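10/4/04

Back at the bench after a week of other people's jobs, and the sourdough trials have had to look after themselves. Writing this up while I can still read my own labels.

Starter first. The Makokha rye culture has been fed every morning except Saturday, when I forgot, and it doesn't seem to hold a grudge. It smelled of green apples on Friday and a bit more like nail varnish by Sunday, so I gave it two big feeds and moved it off the shelf above the oven. By lunchtime today it had doubled in a little under four hours, which is as lively as I've seen it! The Enley white culture is still sulking. It gets a few bubbles round the edge, rises by a finger's width and then goes flat and grey. Same flour, same tap water, same jar. I've started a second jar of it on half rye to see if that wakes it up, and if it doesn't I'm going to stop wasting flour on it.

Today's bake was the hydration test again, because I didn't trust the first lot (I'd weighed the salt on the old scales, the ones that stick, and two of the loaves tasted like the seaside). So - 3 doughs, all Makokha, all from one bag of the Fesik strong white, the only difference being the water. Mixed by hand, half an hour's rest before the salt went in, then folded every 46 minutes. That's a daft number, I know. It's just how long the Divo timer runs when you turn it to what it claims is three quarters of an hour, and I'd sooner have a daft number I can repeat than a round one I can't.

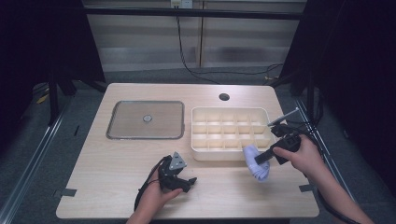 The stiff dough was a pleasure from start to finish. Held its shape, came out of the basket clean, opened along the cut the way they do in books. Crumb a bit tight, but I'd eat it every day with cheese. The middle one was slacker than I remember from last time and I put that down to the new bag of flour, which feels softer between the fingers. It spread a little on the tray and then made up for it in the oven. Best crust of the lot, properly blistered, and it was crackling away on the rack for ages after it came out.

The wet one, well. I got it out of the basket in two pieces. Most of it went in the oven and the rest stayed in the cloth, and I've had to soak the cloth. What did bake was flat as a slipper but the inside was lovely, big shiny holes, a bit custardy, and everybody who wandered past took a bit of that one first. I don't know what to do with that information. If people like the ugly loaf best then perhaps I should be working on how to handle it and leave the stiff one alone.

Senan Scanlon came by at teatime and had opinions. He thinks I'm under-proving the lot and that the wet dough would behave if I gave it a night in the fridge before shaping. I said the fridge is full of his yoghurt. He said he'd move the yoghurt. We'll see. He also reckons the sour note is coming from the rye and not from the length of the prove, and he may well be right about that, as the Enley loaves last month (such as they were) had the same long prove and tasted of hardly anything. 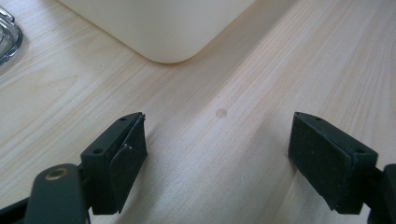 Oven notes, before I forget. The back left corner is still hotter than the rest. I turned the trays at 15 minutes this time and that evened up the colour on everything but the stiff loaf, which already had a dark shoulder by then. Turn sooner next time, I think, maybe when the steam tin comes out. The door seal has a split in it near the bottom hinge and you can feel the warm air on your shins. I've written it on the repairs sheet, under the last time I wrote it on the repairs sheet.

Scales: use the new ones. Please. I've put the old ones in the cupboard under the sink with tape over the pan, and if anyone needs them for potatoes they're welcome to them.

Things I want to try:

Wet dough, night in the fridge, shape cold, straight on to a hot tray.
Middle dough with a fifth of the flour swapped for wholemeal. I'll need to order some, we've only the end of a bag and it smells tired.
Rice flour in the baskets for all of them, never mind what the recipe says.
Same three doughs with the Enley culture if it ever gets going, otherwise I'll ask round for another white starter in May and begin again.

Also need to write down dough temperature at every fold. I did it for the first two and then my hands were covered and the pen was across the room, so there's a gap in the table from there on, and it's the bit of the table I'd most like to look at now. Tie the pen to something.

Slices of the middle loaf are in the bread tin if you're in early. The jar with the blue lid is the Makokha, please feed it if I'm not here by ten - one spoon of rye, same of water, stir, lid on loose.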